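Thursday, shared workshop, bench 4

Sim day again. The arm stays bolted to its plate with the power off until Kamrul has remade the wrist cable, and he wants the connector off for the weekend. No motion on the real thing until he signs the tag.

Where we left it: the Falano planner runs on my laptop, the scene loads, and the gripper model finally has the right finger offset. Pranab measured it again with calipers and the old number was 4 mm short. That explains the crushed foam from last month. I changed it in the config and in the drawing on the wall. If you have your own copy of the config, pull before you run anything.

Task for today was picking small cubes with a tall block standing in the way. Natalia's thinking is that the finished build at home will always have something tall on the table (glue bottle, paint can, kettle), and we should find out what the planner does about it before the real arm does. I agree. I made the block upright and heavy, fixed friction, and let the cubes drop in from a low height so they don't come out square to the table every time.

First batch was 60 runs with the default clearance of 25 mm. Results are in the shared folder under Mthembu, same naming as before. Short version: the cubes out in the open are fine. The ones against the block are bad, and the planner fails in two different ways. Either it refuses the grasp because a finger would pass through the block, or it takes the grasp and clips the block with the housing on the way down. The second kind worries me more. The collision shape for the housing is still the simple box I made in May, and the real outline is fatter than that where the panels step out.

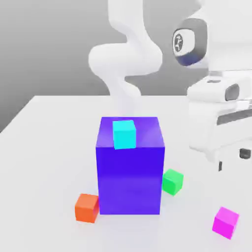 So the housing shape gets redone first. I started on it after lunch, using Iresha's mesh and cutting it into convex pieces by hand. The automatic split gave far too many and the sim slowed to a crawl. Hand version is slower to make but the planner runs at normal speed with it. Still to do: the underside near the fingers, and the step at the slot.

Notes on the scene file, for whoever opens it next:

- Purple is the obstacle. It has its own collision group, do not merge it with the cubes.
- Cubes are cyan, green, orange and magenta. Color names in the script match the log.
- Cyan on top of the block is allowed as a start state. Green tight against the side is also allowed.
- Table is plain white with no texture. Leave it that way for now, Natalia's color threshold is tuned to it.
- Random seed is at the top of the script. Today's was 365.

The cube on top needs its own approach height. At present the script takes the height from the table and adds a fixed lift, so with a cube up on the block it comes in far too low. I put in a check that reads the cube's own pose first. Ran it a few times by hand and it behaved, but I have not done a full batch with it.

Grasp angle for the cubes touching the block: Jolene suggested turning the wrist so both fingers come down parallel to the block face, even if that means gripping the cube a little off its flats. I tried it on paper and the jaw opening is enough. The other idea is to nudge the cube away with one closed finger and then pick it normally. That is more code and I don't trust the contact model for pushing yet - the cubes slide too easily. Going with Jolene's version first.

Other things:

The Bimgate supply we ordered is here, on the shelf under the window. Has the wrong plug. Pranab has a lead that fits.

The laptop fan is loud when the renderer is on. Batches run fine without it, use the headless flag and only turn the view on for checking.

Please stop moving the clamps from bench 4. I spent a good part of the morning looking for them and they were by the drill press.

Next session: finish the housing pieces, rerun the same seed with the new shape, then compare refusals against clips. If the clips are gone I'll drop the clearance and see how far it goes. Kamrul to confirm the cable. Iresha has the mesh source if the step at the slot needs changing.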